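We use cookies to remember your cart. OK / Manage

Drindano Hand Gripper Pair

I'm Vendula Danko, I build these in a small shop and I use them almost every day! You hold one in each hand, do the job the way you'd normally do it (well, with two fingers a side), and the Drindano software records the whole demo for your arm to learn from. Each gripper has its own camera, so you get the view right over the fingertips.
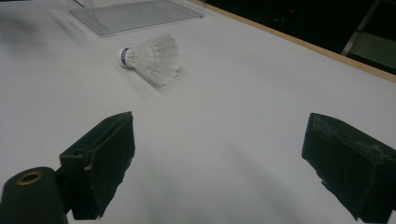 Gripper view with a shuttlecock ahead, fingers wide open.

I like awkward little objects for practice – feathery, slippery, see-through, whatever's in the drawer. Start slow. My first 20 demos on any new task are usually junk and that's fine.

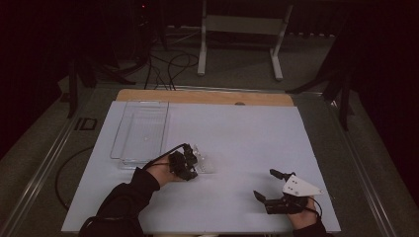
Left gripper on a small clear piece by the tray, right one open.

Comes as a left and right pair with cables and 4 spare finger pads. Both are wired, so leave yourself some slack on the table! Orders ship in 11 days, and I answer the emails myself.

27 comments | Share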